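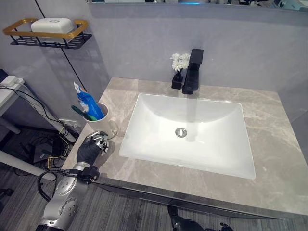 July, early, before anyone else is in. I am starting a new page for the paper marbling because the old one has gotten so crowded with arrows and second thoughts that I can't follow it myself. The question for this month is still the one Cristóbal asked in the spring: can we get a calm gray sheet, the sort you would happily put on the inside cover of a ledger, without it turning to mud? I keep looking at stone for help. The countertop around the white sink has the look I'm after, gray ground with lighter cream streaks and pale gray veining, and none of it in a hurry. Our sheets so far are far too busy by comparison, every vein shouting at the one next to it.

Size bath first. I made it up last night with carrageenan and let it stand overnight with a damp cloth over the tray. It was still a bit stringy at one end this morning, so I strained it through the old nylon and skimmed twice with newspaper strips. Joris Visser always said skim until you're bored and then skim once more, and I have come around to his way of thinking (he will be unbearable if he reads this). The water was from the filter jug. Tap water here gave us those little grainy edges back in the winter and I don't want to go through that again!

Paper is the Tornon, the cream one, alumed on one side and pressed under boards while still a touch limp. Please, everybody, pencil a small x on the side WITHOUT alum. I lost two good sheets this morning to a stack that had no marks on it, and the color simply slid off into the rinse tray.

Sheets as they went:

First one, black thinned with a lot of water and five drops of gall. Spread much too wide and went a sad brown at the rim.

Second, same black, two drops of gall, then white over the top. Better. The white pushed the black into thin lines, which is how I'd like it, but the lines closed up on the left where I dawdled with the stylus.

Third, gray mixed in the jar beforehand and laid down as the ground, cream dropped on with the broom-straw whisk, and a single slow pull with the stylus from corner to corner. This is the one. I've hung it at the end of the line and written 679 on the back to match the recipe card, so please don't borrow it for a backing sheet, Fotis, lovely as your backing sheets are.

Fourth, the same again but combed. I wish I hadn't. It looks like a necktie.

A thought while these dry. I believe the gray wants to be mixed with a little yellow ochre in it, hardly any, because the plain black and white mix goes blue as soon as it's on cream paper. Luuk Van Wijk has a jar of ochre from the Eltthorpe order and I'll ask if I can have a spoonful. Lieven thinks raw umber would do it too. We can try the two side by side, same bath, same afternoon, so we aren't arguing from memory.

The Brevitthorpe job is 300 endpapers, trimmed, and they'd like to see three samples before we begin. I would send the third sheet, the second with its bad corner cut away, and whatever the ochre gives us.

Stock: alum is fine, gall is low, carrageenan enough for two more baths if nobody is generous with the scoop. The big tray has a slow weep at the back corner again, so it's sitting on towels until the sealant arrives.

Later, a bit past four. Third sheet is dry and has lost some of its contrast, though I still like it. Slight curl toward the marbled side. Put it under the Tymoshchuk press with blotters, light pressure, and left a note on the handle. Ochre test next.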